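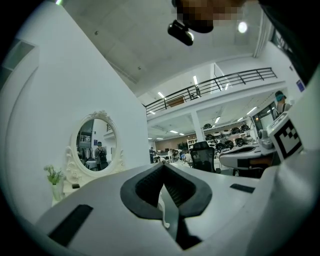
Hand-held gripper, marker block on the right

Marker block on hand-held gripper keeps shifting

Grímur Stougaard
We have a few Hurnik hand-held grippers and one of them has a marker block on the side that won't stay put. I set the tilt, run the check, and it passes. After 100 or so open and close cycles the check fails and I have to set it again. The screws feel tight. Is there a right order for doing this, or do I need a new block?

Pin-yu Yang
Take the block off and look at the face it sits on. Ours had old glue left on it, so the block was resting on a bump and the screws worked loose. Scrape it flat with a plastic blade, wipe with alcohol and let it dry. Start both screws by hand, set the tilt, then tighten them a little at a time, switching between the two. Run the check again after 27 cycles and once more at 600. If it still moves, the threads in the body are probably worn and a new block won't help.
Don't touch the camera mount while you do this or you'll be setting up both.

warkley716
had the same thing, used blue threadlocker. fine since November. go easy, it can crack some plastics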